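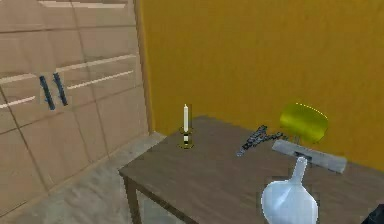
I build a robot arm in a shared workshop, and most of the people who ask me about it want to know what motors it uses. The motors were the easy part. They came in April, and the arm, which we call Gronomero, was bolted together in 4 evenings. What has taken the time since then is everything that happens on a screen.

My view is that a home build should spend longer in simulation than its owner wants it to. I held the opposite view until last year. I thought a rendered room was a way to put off real work, and I said so to the others at the Duvus bench more than once. Then I burned out a wrist joint on a mug, and a replacement cost me 60 dollars and seven weeks of waiting.

A simulated living room costs nothing to wreck. You can put a candle on a table, send the arm at it from a bad angle and reset the room. I ran 42 attempts at one pickup before I was happy with the approach path, and I would never have had the patience for that with real wax.

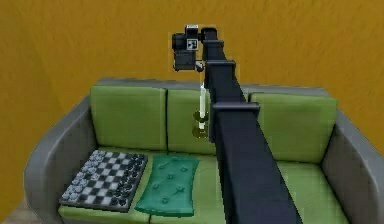 The arm over the sofa, with the candle at the gripper and the chessboard set up on the seat.

There are limits, and people who sell the idea tend to skip them. Friction is a guess. Soft things are worse - a cushion in my software has never behaved like the one on my couch. I also don't think a beginner should start there. Build something small first, even a bad one, so you know what a loose screw does to a joint.

But the clutter matters more than the physics. An empty test room taught my arm nothing useful about reaching past things. If you only have one free evening, spend it adding furniture.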